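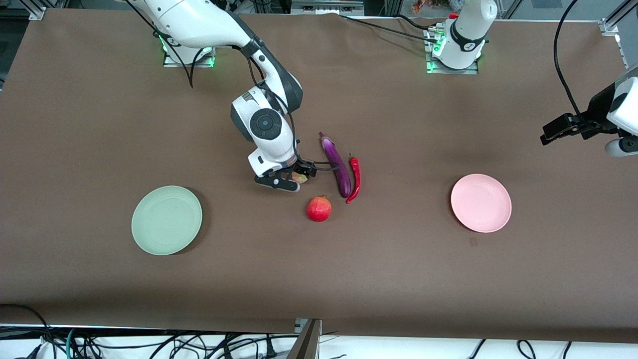
Figure 1. The two-arm table during a sorting episode, with the right gripper holding a small item and both plates still empty.

Collecting demonstrations for a two-arm sorting task
Student project report, 22-week module, Group Trindix
May 22, 2023

1. Purpose

Our project was to gather examples for a system that learns to move things by copying people. The robot has two arms fixed to one table. We did not write the learning software ourselves. Our job was to plan the task, drive the arms by hand, record the episodes and hand over a set that could be used for training without further sorting.

The target was 300 usable episodes. We started in February with practice runs, none of which are in the final set.

2. The task

Each episode begins with a few pieces of fruit and vegetables on the brown tabletop and two plates, one green and one pink. The operator picks up the items one at a time and puts each on a plate. The instruction for the episode says which item goes where, for example "put the aubergine on the pink plate and the pomegranate on the green plate".

We chose produce for its mix of shapes. An aubergine is long and rolls in one direction only. A pomegranate is round and nearly as wide as the gripper can open. A chilli is thin and curved, and the fingers have to come down almost to the table to get hold of it. In Figure 1 these three are still waiting in the middle of the table.

We name the arms from the robot's side. The right arm is therefore on the left in Figure 1. This caused mistakes in our early notes, and we now write "robot's right" in full every time.

3. Recording

One person drove the arms and a second typed the instruction, started the recording and marked the result. We swapped places after every 20 episodes, as the driving gets tiring and the movements become jerky.

Before each episode the second person moved the items to new positions. At first we did this by eye. When we looked back through the first batch, the items nearly always ended up in the centre, so we switched to a printed list of positions made by a short script we called Brolley. The plates were moved as well, though less often.

Episodes were saved with the joint positions of both arms, the gripper openings, the camera pictures and the text of the instruction. The files went to the lab server, Szekeres, at the end of each session.

4. What we kept and what we threw away

An episode was kept if every item named in the instruction finished on the correct plate. A missed grasp did not rule it out, provided the operator went back and picked the item up cleanly. We think these recoveries are worth having – a system that has only seen perfect grasps has nothing to copy when one goes wrong.

We threw an episode away if:
an item left the table
the arms touched each other
the wrong instruction had been typed
there was a pause of more than 5 seconds with no movement

The pause rule came from our supervisor. Long waits teach the system to wait, and some of our first recordings had the operator sitting still and deciding which item to take next.

5. Problems

The pomegranate was the hardest item. If the fingers closed above its widest part it slipped down and rolled, sometimes into the other items. Approaching lower and more slowly helped.

The chilli gave a different problem. The side camera often could not see it once the fingers had closed, and the marker had to check the wrist view before giving a result. The same is true of any small item.

We also used the right arm too much. All of our operators are right-handed, which may explain it. From the third session the position list also said which arm to use, and the balance improved.

6. Result and next steps

We finished with 300 kept episodes after 7 sessions. The set has been copied to the Loveo project folder with the instruction list and our session notes.

The main gap is that no episode needs both arms at once. Passing an item from one gripper to the other was in our plan, but the practice attempts took too long and we left it out. The next group could start there – the table and the file format would not need to change. They should also record with the plates swapped more often, as green is on the same side in most of our episodes.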